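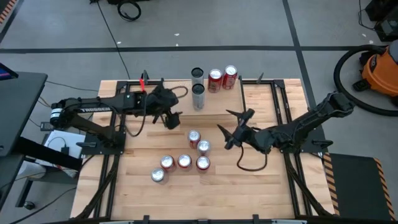

Gemma Rudd gets to the diner in Jallport at ten to six, orders toast, doesn't eat it. She has run the Rumamville town choir for most of her adult life and the winter concert is in December. Hall still not confirmed. Two altos out sick.

"Ask me whatever, I've got till half past," she says. Phone face up on the table the whole time.

So. The songs. Rudd has been collecting them, old work songs from the river towns, the ones people sang on the barges and in the packing sheds. Her list is at 94 now. Most were never written down. A few exist only on cassettes that people's kids found in a closet.

"The tapes are awful. You get thirty seconds of singing and then somebody's dog, and then a ball game recorded over it. I sat with one all Sunday and got a verse and a half."

Was it a good verse?

"It was a great verse. It was about a foreman who couldn't swim."

She grew up in Sirkia, two towns up the river, where her grandmother sang in the kitchen and would stop dead if anyone came in. Rudd learned to listen from the stairs. She still has trouble with the second line of one of those songs, it changes depending on which cousin you call. She sings both versions for me, quietly, and the man in the next booth puts down his fork.

"My aunt says 'carry me under,' everyone else says 'carry me over.' Those are pretty different songs!"

At five past six Arsen Stetsiuk comes in, coat still on. He plays accordion for the choir and does the arrangements, and teh two of them have been arguing about tempo since spring. He thinks work songs should go at the speed of the work. She thinks people in folding chairs have limits.

"You can't haul a rope that fast," Stetsiuk says. "Try it. You'd fall in."

"Nobody in the sopranos is hauling a rope, Arsen."

He orders soup. They go back and forth about a song called "Low Water" which he has in a minor key and she wants left alone. He hums it. She hums it over him. I can't tell them apart, and say so, and both of them look at me like I've kicked something.

Money comes up. The Chaudhry fund gave them a grant of 3,814 dollars last year and it went on printing, hall rent and a piano tuner who had to come twice. They want to make a songbook next, with the music and the words and a page on who each song came from. The printer in Jallport quoted 3,000 for a short run, paper covers. Rudd wants the kind of binding that lies flat on a music stand. That costs more.

"If it won't stay open you're holding it with your elbow," she says. "I've done that for years. I'm done with it."

There's also the question of whose songs they are. One family in Sirkia asked her not to use theirs and she took it off the list the same night. Another called up mad that they'd been left out. She hadn't known they had one. She drove over the next evening and came home with four.

Stetsiuk has his own way in. He came to the area at 51, knowing no one, and went to a rehearsal because the lights were on and it was raining. "I didnt know the words. Half of them didn't know the words either. So I stood in the back and played what I thought was coming next."

"He was wrong a lot," Rudd says.

"I was wrong a lot."

Does she worry about the concert? Not the singing, she says. Parking, a bit. The heat in the hall, which comes on with a bang, usually in the quiet number. And whether the altos get their voices back.

Her phone buzzes. It's the hall. She takes it outside, no coat, and through the window I can see her walking up and down and nodding. Stetsiuk pulls her toast over and starts on it.

"Write down that it should be slower," he says.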